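Blue stapler comes home to Hedbridge as stationery swap fills the hall

October 29, 2020

Print this page
E-mail this to a friend

Old desk kit is getting a second go in Hedbridge, where the Witkowska Library has thrown open its side room for a fortnight of swapping, mending and general rummaging through other people's drawers.

The Stationery Swap began in July with one shoebox of hole punches and has grown into something rather wonderful. Residents bring in anything that once lived on a desk — tape dispensers, date stamps, letter scales, pencil sharpeners with the handle gone — and take home whatever catches their eye. By the end of the first week 200 items had found new owners, and the tables were filling up again faster than they emptied.

Staplers have been the great favourite. There is a whole table of them, from tiny pocket ones to a long-armed monster once used for the parish newsletter, and people really do stand there clicking them!

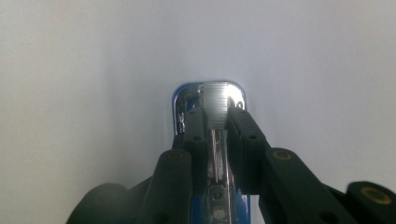
A blue stapler with a polished chrome front and a strip of staples down the middle.

Krystyna Gajewski, who runs the mending table, spent 11 years in the office at the old Truvmont works and can strip a stapler down in the time it takes most of us to find the staples. Most of the ones she sees have nothing worse than a bent staple jammed at the front.

"People bring them in and say it's had it, and I have it open, out comes one squashed staple, and off it goes again," she said. "They made these things to be leaned on. My first one at Truvmont was older than I was and it never missed a page."

She has a soft spot for the coloured ones and would love to see more of them come through the door. Red and green are wanted in particular, as is anything in its original box.

Refills are free while they last, thanks to Jeveto on Mill Lane, which cleared out its back shelves and sent over 52 boxes of staples in assorted sizes. Bring your stapler along if you are unsure which size it takes and Krystyna will try a few for you.

The swap carries on until the 11th of next month, mornings only. Fountain pens should be emptied of ink first, please, and the library cannot take printers or anything with a plug.

Print this page
E-mail this to a friend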